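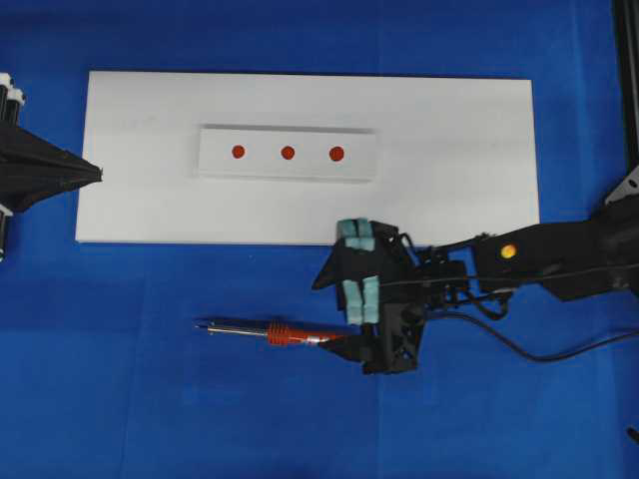

What happens to hand solderers when a workplace automates its benches? Most of them stay in the same room and spend less of the day holding an iron. They load parts, check joints, change tips and handle the boards that the machine leaves unfinished.

Industry > Electronics assembly > Soldering > Bench automation

February 2024
By the Penden editorial desk

Bench soldering automation is the use of a robot arm to carry out solder work that was formerly done by a person seated at a bench. It differs from wave and reflow soldering, in which a whole board is heated on a production line. Bench automation deals with single joints, usually on small batches, repairs and parts that can't go through an oven.

Methods

Two methods are common. In the first, a heated head is bolted permanently to the arm. In the second, the arm has a general gripper and picks up an ordinary soldering iron. The second method is slower to set up for each joint but lets the same arm put the iron down and do other work. Grip matters a great deal, as an iron that turns slightly in the fingers will put its tip in the wrong place.

Motions may be programmed point by point or taught by demonstration. Shops that use demonstration generally choose their experienced solderers as teachers. Practice pieces with a few simple targets are used before real boards.

Use at Stitel

The repair shop at Stitel, a maker of heating controls in Zelavlow, began using bench automation in June with 4 arms. Before the change, 14 people soldered by hand for a full shift. Each arm was assigned to a repeated joint on a connector board, in batches of 300. Rework stayed with the hand benches.

No jobs were cut in the first year of the plan, under an agreement with the staff. Three solderers moved to setup work, which carries a higher pay grade. The others rotate between inspection and rework.

Effects on workers

Workers at Stitel reported less neck and wrist strain and less time near flux fumes. Complaints were mainly about pace. A person working by hand could pause between boards, while a person loading a machine tends to follow its cycle. The shop later added a hold button at each loading station.

Skill is a second concern. New hires who begin at inspection may never learn to make a good joint, and inspection depends on knowing how one is made. The Zieliński training course, used in the shop, keeps new hires on hand soldering before they are assigned to a machine.

See also: Rework station; Job rotation; Teaching by demonstration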